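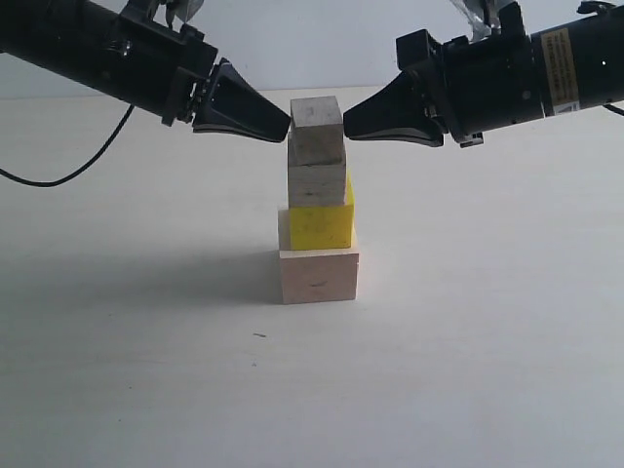 What keeps a tower of wooden blocks standing?
A wide block at the bottom, and each block above it sitting with its middle over the middle of the one below. Glue is for quitters.

I own 106 wooden blocks, and I bought none of them for a child. The first lot came from a flea market on Nirkgate, in a bag that also held a doorknob. The seller wanted 20 dollars. I paid it, because I have never won an argument with a man in a folding chair.

Old blocks have opinions. The painted ones slide a little where the paint is thick. The gray ones, which have spent years in somebody's damp garage, grip like a cat on a screen door. Bare wood falls between the two, and bare wood is what most people should buy. Prerell sells a plain set in January, when parents are done with anything that lights up. Urnow makes a fancier one with edges so crisp you feel guilty stacking it. My friends on Cervantes Street have both, and their kids play with the boxes.

Unpainted blocks show everything that happens to them. The specks and tiny knots come free with the tree. Chipped edges have to be earned, mostly on kitchen floors at 2 in the morning.

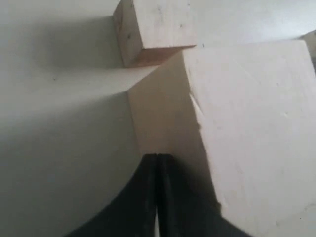 I don't sand those chips. I did it once, to 3 good blocks, and they came out so smooth and so slightly short that they have been useless in company ever since. A rough corner can be turned to the back of the tower, where guests won't look. If it snags a sleeve, one pass with fine paper will do, and then put the paper back in the drawer before you start enjoying yourself.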